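Second week of the reading bingo and I'm already behind, obviously. I drew the Manlow card this time (five by five, no free square in the middle, cruel) and the first one I crossed off was "a book over 500 pages". I picked Ullovance, which weighs in at 991 and has been holding my bedroom door open since October. Six evenings it took me! The first two chapters are all harbour taxes and I nearly packed it in, but then the sisters fall out over the lighthouse and I was up till gone one.

I'm counting it for "a map in the front" as well, if the rules let me use a book twice. I've read them again and I still can't tell.

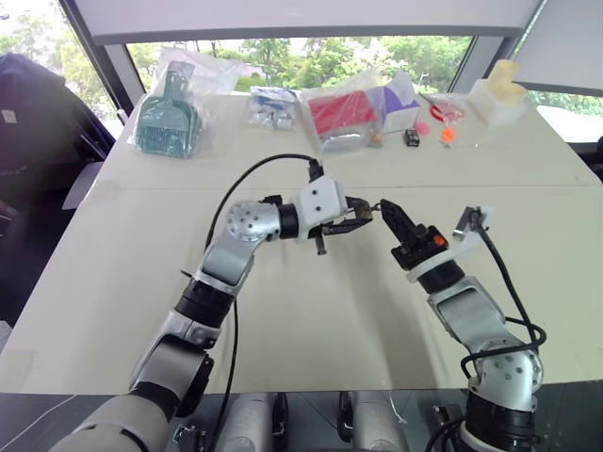

One reader says no, it's one book per square unless you've got the joker, and she lost a whole row to that last time round. Fair enough, I'll save the map square for Bogdan, which I've got on hold at the library and should be able to pick up on Thursday. It's short, thank goodness.

Still to find: something translated, something with a blue cover, and a book set on a train. Kikeo might do for the train one, though I only got 5 pages in before my tea went cold, and so far they're all still stood on the platform arguing about sandwiches. Suggestions welcome, nothing too gory please.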